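Section 3: Setting Up the Treken Water Filter Pitcher
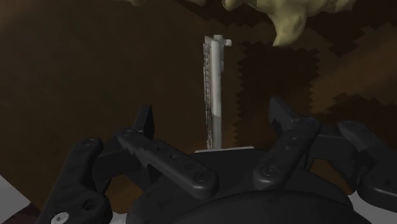 Before first use, wash the pitcher and lid by hand with mild soap. Do not put the lid in the dishwasher.

1. Take the new filter out of its bag and soak it in cold water for 3 minutes.
2. Rinse the filter under the tap until the water runs clear.
3. Push the filter into the reservoir and turn it to the right until it clicks.
4. Fill the reservoir with cold tap water and let it drain through. Pour this water out. Do this 2 times.
5. Press and hold the button on the lid until the filter light blinks green.

Note: Small black specks in the first pitcher are carbon dust and are harmless.

Caution: Never use hot water. Heat damages the filter and may warp the reservoir.

Keep the filled pitcher in the refrigerator, away from the freezer vent. If the pitcher has been standing for 3 days or more, empty it and repeat step 4.

For filter replacement, see Section 4.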